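Gallery: teaching the arms by hand at Storville

Posted 6 April 2020

This page collects pictures from our work in the Storville room, where we teach small robot arms to handle ordinary grocery packages. The project carries the name Kinsella. It was started by our group in Dalach, and since March the teaching part is done in Storville, as there is more space for the tables.

The method is simple to explain and tiring to do. One operator moves a pair of arms by remote control and performs the task from start to end. The program Votard stores the joint positions together with the camera pictures, and we call one such record a demonstration. For the present task we set a goal of 1,000 demonstrations. We have now 1,372, but not all of them are good, and the sorting is still going on.
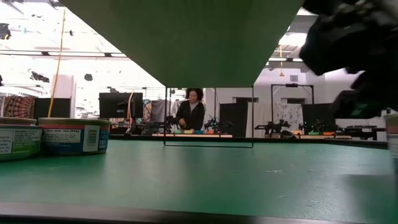
Learning to operate takes longer than we expected when we wrote the plan. A new operator receives 4 practice sessions before any of his records is kept. In the first session he mostly fights with the distance, for the eye judges it badly when the hand is not where the object is. We begin with light packages with a straight side, and only afterwards come the round ones. Tubs like the two at the left of the green table, with their labels going around, are a fair test for a second session: the fingers must come evenly from both sides, or the tub turns and the label looks to the wrong direction. Then the operator has to decide if he corrects it or stops the record. We ask to correct it. A demonstration with a small mistake and a calm repair has been more useful to us than a perfect one, and Votard has a mark for it, so that such records can be found again later.

The speed is another matter of discussion in our group. Some of us move quickly and stop hard before the object. Others approach slowly all the way. When both styles are mixed in the same set, the trained arm hesitates, and in March we lost many days before we understood this. Now the operators read one page of rules before they start, and the most important rule is to keep the same pace from the first movement to the last.

For cans we have a separate part of the rules. A low can must be approached with the fingers near to the table, and a high can is better taken at the middle. The operator should open the gripper fully before he comes close, and the arm that is not working should wait at its own side.
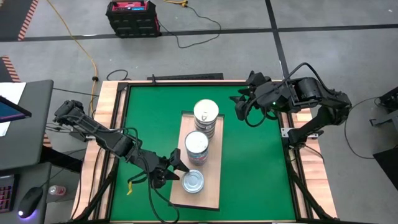
Three cans on the board, with the left gripper open at the shortest one.

The next set will use both arms at one time, one holding and the other turning. We have tried it only a little. It asks for two good hands from the operator and also more patience, so the sessions will be shorter. More pictures will be added to this gallery when the sorting is finished.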